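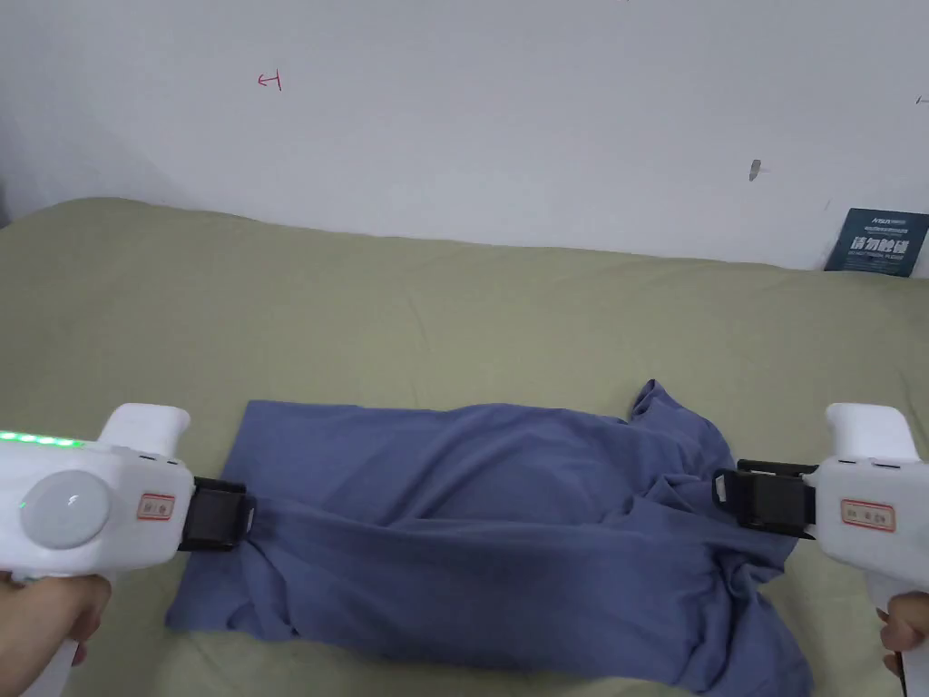 4.2 Planning the equipment budget

When we first sat down to plan the purchase, we made the mistake (a very common one, we have since learned from colleagues) of treating the grippers as the whole cost. Figure 3 shows a pair of the hand-held grippers at work on a blue cloth, one held in each hand, and it is easy to look at such a setup and think the shopping list must be short. Ours began that way too. The quote from Hudier, dated 27/05/2020, came to $2030 for a matched pair, and we were quite pleased with it.

Then came the rest. Spare jaws and chargers from Bovar added $574, and the cloths, sheets and storage bins took another $94 — a small sum, but one that our first plan had left out entirely. Kuldeep Garg kindly went back over the receipts with us in September and put the shelves and table under the Bavthorpe building fund, so they do not appear in Table 2.

Figure 3. Cloth handling with two hand-held grippers on a covered surface.

We would gently encourage other small labs to price the spares at the same time as the tools, and to ask for both on one quote if the seller will allow it.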